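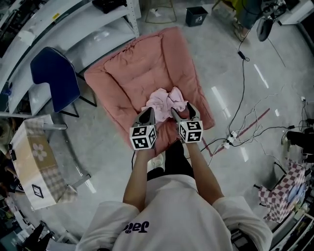

Handling a cloth on a chair seat with a pair of hand-held grippers.

Good practice for soft items on upholstered seats
Household Tasks Guidance, Grevley Workshop. Revised April.

These notes apply to anyone using hand-held grippers to demonstrate household tasks in the Grevley rooms. They cover cloths, towels, napkins and light garments placed on chairs, sofas and padded stools. Work on hard surfaces is dealt with in the table and worktop notes.

Before you start

Clear the seat of everything except the item to be handled. Cushions that are not fixed should be taken off and stored on the shelving.

Choose a cloth that can be told apart from the upholstery. A pale cloth on a seat of similar colour is allowed, but it should be entered on the sheet as low contrast.

Check the fingertips for grit and loose threads. A rough tip will pull a knitted fabric and may mark velvet or other pile. Tips showing wear are to be handed in at the Brikel counter and must not be filed down by the user.

Marker cubes must be clean and firmly seated. Wipe them with a dry cloth only. Spray cleaners lift the print.

Cables and floor

Power strips may stay on the floor during a session, provided that no cable crosses the place where the operator stands. Leads should be brought round the far side of the furniture wherever their length permits. Do not join two extension leads together. The combined load on any one strip must stay below 2,000 watts, and heaters are not to be connected to a strip at all.

Keep a clear width of 900 mm on at least one side of the chair. Boxes and stands waiting for the next task belong against the wall. Wear closed shoes. Polished concrete is slippery when wet, and spills should be dried before work goes on.

Handling the cloth

Stand square to the seat with both feet flat. Bring the grippers in together from the front and keep the elbows slightly bent.

Pinch the fabric only. If a tip catches the upholstery, open it fully before lifting. Dragging a closed tip over a tufted or quilted surface loosens the stitching.

To open out a bunched cloth, find one edge, hold it with the left gripper and work along it with the right until a corner is reached. Shaking is permitted for towels but not for anything with buttons or a zip.

After 3 failed attempts at the same corner, put the cloth down, record the attempt as incomplete and begin again from a fresh pile. Do not help with the fingers.

Sessions are limited to 19 minutes, followed by a rest for the wrists and shoulders.

Afterwards

Return cloths to the Ofori bin for washing. Brush the seat in the direction of the fabric. Switch off at the wall before unplugging, and coil leads loosely.

Damage to furniture should be reported to Sobia Bugti on the same day, however slight. Questions about grippers on loan from Trultico go to Junaid Ghumman.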